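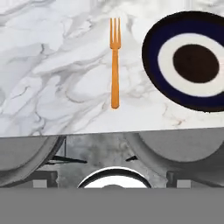
Ticket 2873 - table laying cell, fork placement
Opened by: Thierry Roussel, Grilard canteen services
Date: January 8, 2026
Status: open

Hi all, me again, sorry! We're still on the practice runs in Givimer before the arm goes live on the lunch shift, and it's the fork that's bothering me. It should end up left of the plate, tines up, and in nearly every run I've watched it gets there. Then in 9 out of the last 200 the arm just hovers over the marble worktop and times out.

Tried so far:
- restarted Givimer, no change
- swapped the orange fork for the grey one, same 9 or so (I put orange back)
- turned the marble off and used plain white, no timeouts at all!

So my money's on the grey veins confusing it, but you lot know better than me.

Reason I'm chasing: the girls on the early shift used to lay up from six, and they've been moved to the hot counter from July on the strength of this thing working. They quite like the idea (more chat, less cutlery) but they keep asking me who sorts it when it gets stuck. Can I tell them it's Malabanan's helpdesk, or is it me?

Logs attached. Ring me after two, I'm on the till till then.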